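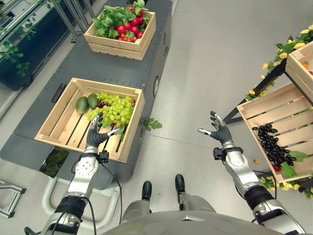
カテネ前線(カテネぜんせん、英: Katene front)は、ケサトフ湾の沿岸部で暖候期に形成される、水平規模の小さい停滞性の局地前線である。名称は湾の北岸にあるカテネ岬に由来する。

概要
湾上の湿潤な南東気流と、内陸の谷から流出する冷気との境界に生じる。発現は8月に最も多い。地上天気図に解析されることは少なく、主に地上観測点の風向および露点温度の不連続によって位置が決定される。前線面の傾斜は総観規模の寒冷前線より大きく、冷気層は浅い。

構造
冷気側では弱い北西風、暖気側では南東風が卓越し、両者の収束線に沿って積乱雲が繰り返し発生する。上空の風が収束線とほぼ平行な場合、降水域は線状に組織化し、同一地域に強い雨が持続する。前線の持続時間は通常14時間以内で、日中に内陸の冷気層が解消すると不明瞭になる。

研究史
この現象を独立した局地前線として最初に記載したのは気象学者ブラニスラフ・トートである。トートは湾岸の4地点の自記記録を比較し、風向の急変が海風前線の通過では説明できないことを示した。後に林千恵が27事例を合成解析し、発生条件を3類型に分類した。林の分類では、谷からの冷気流出が主因となるものをI型、先行降水の蒸発冷却によるものをII型、両者の複合をIII型とする。

主な事例
21年5月16日の事例はIII型に属し、ドルスポルト川の下流域で内水氾濫が発生した。暖候期の初めに発現した例として、後続の研究でも参照されている。

予測
格子間隔の粗い数値モデルでは冷気層の厚さが過大に表現され、前線の位置が海側に偏る傾向がある。

関連項目
局地前線
海風前線
線状降水帯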